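Print this message | E-mail this message to a friend
2 replies | 3 shares

To: Fledwood Robotics Club list
Subject: Re: the coffee task, and who has the long cable?

Benedikt Gruber wrote:
> Hi all, I read the rules for the September meet again last night and
> I think we've been practicing the wrong thing. It says the arm has to
> bring the cup in from the tray side and set it on the grate. We keep
> starting with the cup right in front of the machine. Also, are we
> still on the old Grasier motion code or did somebody switch us over
> to Trultent? My laptop won't talk to either one.
> Benedikt

Hi Benedikt, hi everybody,

Good catch on the rules, and ouch. I went back and looked and you're right, page 3, second paragraph. So all those nice runs from last month were for a task that isn't in the contest. Oh well -- the grasp part carries over, and that was the hard part anyway (for me it was, the first-years made it look easy!).

On the software: we're on Trultent now. I moved the arm over after the last meeting and wrote it on the whiteboard, which I realize is no help if you were home with a cold. The port changed too. It's 2997 now, the old setup was on 2000, so if your laptop just sits there saying "connecting" that's almost certainly it. Change the one line in the settings file and restart. If it still sulks, bring it in and we'll poke at it together.

I stayed until almost 9 p.m. trying the new start position. My plan is to go up and over: open wide, lift, swing right, come down at the grate from straight in front. Coming in from the side is shorter but the fingers get way too close to that lever on top and I don't want to be the one who explains a bent lever to Ms. Garg. I'd like us to agree on one starting pose and save it, so we stop arguing about whose numbers are right. Wrist camera view from the pose I like best so far:
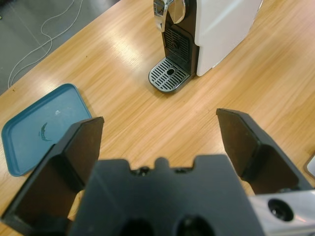
Fingers open, blue tray on the left, coffee machine ahead and a little to the right.

The thing I'm not happy with is the glare. That tabletop is really shiny and under the ceiling lights there's a big pale streak across the wood. I'm worried a white cup will vanish in it. Can we try with half the lights off, or put a dark cloth down? I don't know if the rules allow a cloth, so could somebody check that?

We have 208 saved runs from the old setup. Please don't delete them! I want to pull out the grasps and reuse those.

And I still need the long cable, whoever has it. See you at practice,

Tess

Back to top | Contact the list owner | Copyright Fledwood Robotics Club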